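3.2 裁判席位与逐回合评分的一致性

本节考察业余泰拳赛事中边裁席位对逐回合评分的影响。样本取自Korletey系列赛与Vallside公开赛的全部计分回合，剔除因击倒、弃权或医务终止而未打满的回合后，保留329个回合。两项赛事均采用十分制必选评分，每回合由三名边裁独立给分，分别坐于擂台三侧，第四侧为计时与医务席位。边裁在回合结束铃响后提交评分，提交后不得更改，评分之间不公开，直至全场结束。

既有讨论多把评分分歧归于裁判经验或对规则条文的理解差异，席位本身常被视为可忽略的因素。在站立格斗项目中，这一假定并不稳妥。扫踢与膝击的有效性取决于命中部位与受击者的重心变化，而二者在不同角度下的可见程度差别明显。缠抱阶段尤为突出：两名选手躯干贴近时，背对边裁的一方会遮挡另一方的膝击落点，处于该侧的边裁往往只能依据受击者的反应或声响作出判断。绳圈附近的交换同样受到立柱与绳索的干扰。

3.2.1 编码程序

回合录像由Birnilent平台统一导出，音轨全部移除，以排除现场观众反应对编码者的影响。编码由Vimala Menon与Keerthana Chettiar分别完成，二人均不知晓该回合的官方得分及比赛结果。每次有效打击按技术类别（拳、扫踢、正蹬、膝、肘、摔绊）、命中部位、受击者失衡程度及发生位置记录。发生位置以擂台中心为参照，划为中央区与四个边区，角柱附近的打击归入距离最近的两个边区之一，归属依选手支撑脚所在位置确定。

正式编码前，两名编码者共同观看了20个不计入样本的训练回合，并就三类边界情形达成书面约定。其一，格挡后仍造成明显位移的扫踢记为有效，但在类别后附加“部分防守”标记。其二，缠抱中的连续膝击逐次记录，若间隔过短以致无法分辨落点，则合并为一次，并注明合并。其三，摔绊仅在施技者保持站立或明显居于上位时记录，双方同时倒地者不计。约定文本在编码期间未作修改。

编码软件使用Birketti的标注模块。该模块允许逐帧回退，但为接近边裁的实际观看条件，第一遍编码限定以原速播放，不得暂停；第二遍方可回退核对。两遍记录分别保存，下文若无特别说明，均采用第二遍记录。第一遍记录仅用于估计观看条件本身造成的信息损失。

3.2.2 可见性指标

对每次有效打击，按照受击部位与三个席位之间的视线关系赋予可见性等级。等级分为完全可见、部分遮挡与完全遮挡，由编码者根据选手朝向、相对位置及场上裁判的站位判定。场上裁判的遮挡此前较少进入分析，但在本样本中不可忽略。缠抱阶段场上裁判通常靠近选手，以便在停滞时及时分开，其身体会占据其中一侧边裁的视线。部分场上裁判习惯绕行，部分则长时间停留于同一侧，由此造成的遮挡在席位间分布不均。

单个回合内，某一席位的可见性得分为该席位对双方全部有效打击可见等级的平均值。红蓝两角分别计算后取差值，得到该席位的可见性偏差。若偏差为正，表示该边裁对红角打击的观察条件优于蓝角；若为负，则相反。偏差接近零并不表示观察条件良好，双方打击可能同样受到遮挡，因此平均可见性与可见性偏差须同时进入模型。

3.2.3 模型设定

因变量为单名边裁在单个回合中是否判红角占优。判为平分的回合在两项赛事的规则中极少被允许，出现时单独编码，不并入任何一方。固定效应包括双方有效打击的差值、技术类别构成、可见性偏差、平均可见性以及回合序号；随机效应设于边裁、比赛与赛事日三个层级。回合序号的引入有其项目特点：传统泰拳评分倾向于提高后段回合的权重，而十分制必选评分原则上要求各回合独立。若边裁沿用传统习惯，早段回合的评分应当更为保守，对打击差值的敏感程度亦应较低。

经验变量以边裁执裁级别表示，不采用执裁年限。年限由边裁自行填报，口径不一，有人将训练馆内部对抗计入，有人仅计正式比赛。执裁级别由主办方登记，虽然较粗，但在两项赛事之间可以对应。

3.2.4 结果

打击差值仍是评分的首要预测变量，方向与预期一致。加入可见性偏差后，模型拟合有所改善，且改善主要集中于打击差值较小的回合。对差值悬殊的回合，三名边裁的判定基本相同，席位效应几乎没有体现的余地。换言之，席位造成的影响主要落在势均力敌的回合，此类回合恰好决定多数分歧判定的归属。

按技术类别分解，膝击与可见性偏差的交互最为明显，扫踢次之，拳法最弱。拳法命中头部时，受击者头部位移从多数角度均可辨认；中段膝击的落点则依赖侧向观察。肘击次数偏少，参数估计不稳定，不作解释。正蹬的情况较为特殊，其主要效果为破坏距离与重心，从三个席位均可看到选手后退，但后退究竟源于命中还是主动撤步，正后方席位较难区分。

有6个回合出现三名边裁判定与编码结果全部相反的情形。经复核，其中2个回合的差异可由倒地计数解释：选手受击后触地，场上裁判读秒，而编码方案仅将该次打击记为高失衡等级，未给予规则所要求的分值优势。其余回合未发现明显的编码错误，差异可能与边裁对进攻主动性或防守姿态的评价有关，这类因素未纳入本文的打击记录。

回合序号的主效应较弱，但与打击差值的交互为正，即后段回合中边裁对差值的反应更为敏感。该结果与传统评分习惯的影响相符，亦可能反映选手疲劳后打击效果更易辨认。现有数据不足以区分这两种解释。执裁级别与可见性偏差之间未见稳定的交互，较高级别的边裁同样受到席位条件的影响。这一点对裁判培训的含义较为有限，因为被遮挡的信息难以通过规则学习加以补足。

3.2.5 稳健性与局限

以第一遍记录替换第二遍记录后，可见性偏差的估计方向不变，幅度略有增大。剔除Vallside公开赛样本后，膝击交互项仍然保留，扫踢交互项的区间变宽。将角柱附近的打击统一排除，主要结论亦无实质变化。两名编码者的分歧集中于失衡程度的中间等级，对命中部位的判断较为接近；以各自记录单独建模所得结果相互一致。

需要指出，可见性等级由录像推断，录像机位与边裁座位并不重合，边裁身高、座椅高度以及前倾姿势均未测量。部分边裁会在缠抱时侧身或短暂起身，以避开立柱，此类动作在录像中只能零散观察到。此外，两项赛事均为业余级别，选手佩戴护具，打击声与皮肤反应的辨识条件和职业比赛不同，结论不宜直接外推。

图2 浅蓝绿色塑料杯、淡紫色塑料盘及盘中条纹玩具南瓜
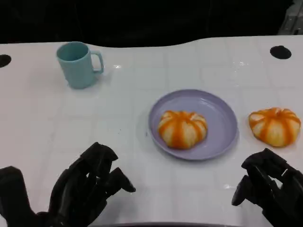 就赛事组织而言，较易实施的调整是约束场上裁判在缠抱阶段的停留位置，并在赛前会议中说明各席位的视线死角。增设席位或提供即时回放涉及人员与设备条件，其效果须另行设计对照检验。下一节转入红蓝角分配的分析，沿用本节的打击记录与随机效应结构，仅将因变量由单名边裁的回合判定改为全场判定。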